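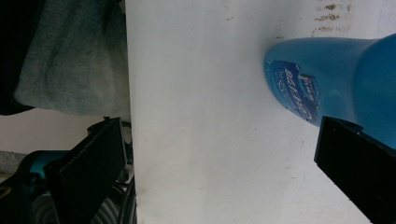 Posted by Noman Tarar, Keretwood project, Sun 16 June

Hi all, quick one for the Nisbet fund people before the summer break!

Most of this month went into the contact code. Blue bottle on a white surface was our worst case (shiny plastic, worn label, one finger touching way before the other), and the old planner just kept closing as if both sides were even. Ivan Onyshchenko rewrote that bit, so now the wrist shifts over first and then squeezes. We ran 388 grasps with it and 377 held – I'm really happy with that!

Perception is slower going. Jokum, our labeling tool, still mixes up rust stains with object edges, and I've hand-fixed some 2000 masks so far. My eyes hurt.

Money is fine, we're seven days behind on the logging rewrite, and the Gomel team gets the new build in July. Ivan still needs a yes on the second GPU, please.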